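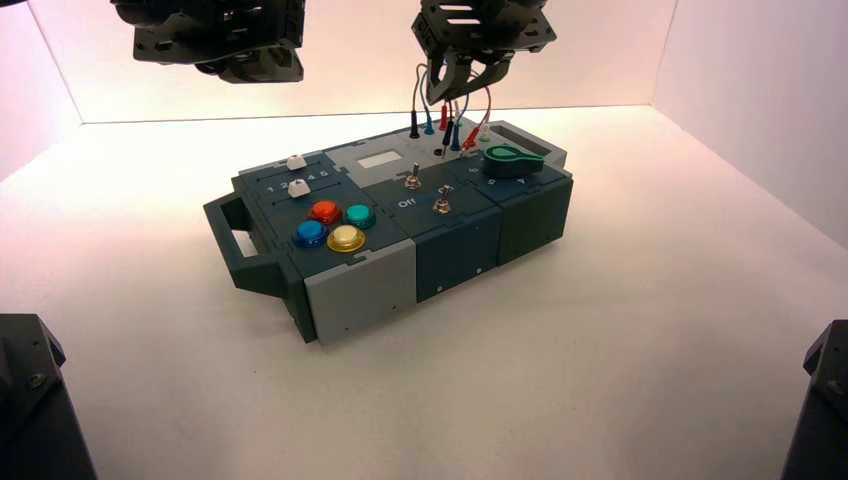
Grirnadeo

Calls > Open > Captioning and description group

September

Call for participants: captioning and describing eyewitness video

Grirnadeo is looking for people to join a working group on eyewitness video from housing evictions. The archive holds 3153 clips, passed to us by tenants' groups and individual residents. Most were filmed on phones. Many have no captions, and 153 have no record at all beyond a file name and a length.

A clip that can't be searched for is rarely used. Tenants' advisers have told us they spend whole afternoons looking for footage they know exists. The group will write captions, short descriptions and content warnings so that advisers, researchers and the people who filmed the material can find it again.

What you would do

You would work on clips from one neighbourhood at a time, starting with Kamen. Each clip is captioned by one person and checked by another. You would note what is said and what is shown, mark faces and door numbers that need to be blurred, and flag anything that should be kept out of the public part of the archive. You would not be asked to decide who was in the right, or to contact anyone who appears in a clip.

The work is done in Trudex, a browser tool. It runs on an ordinary laptop and on most tablets, though captioning on a tablet is slow.

There is a two-hour online meeting every other Friday at 6.30 pm. Outside the meetings, expect to spend three hours a week. 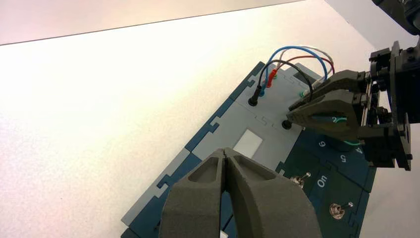
Descriptions are the harder part of the job, and we will spend the first two meetings on them. Several people often filmed the same eviction from different windows or from opposite ends of a street, and their clips overlap by a few seconds or not at all. We want the order worked out in the open. On the board in the photograph the light grey panels and the dark blue ones lock together with tabs, and you can still see the seams between them. A good sequence of clips is like that -- the reader can see where one person's footage stops and the next begins. If two clips don't meet, the description says there is a gap.

Who can apply

You need to be 18 or over and comfortable reading and writing in English. A second language is useful, and Arabic, Romanian and Portuguese especially so. Previous work in video or human rights is not needed. People who have been through an eviction themselves are welcome to apply, and can ask not to be given clips from their own area.

Some of the footage is distressing. You can pass on any clip without giving a reason, and there is a paid listener available after each meeting.

Payment

Each participant receives a fee of £2000 for the six months, paid in three parts. Care costs and data charges are refunded separately -- keep your receipts.

How to apply

Send us one page, or a recording of up to three minutes, saying why you want to take part and which languages you use. Please don't send footage with your application. Shortlisted applicants will be given a two-minute test clip to caption, and this is paid too. Interviews are by phone or at the Rashidi building, which has step-free access from the car park side.

Last updated: Friday, 4 pm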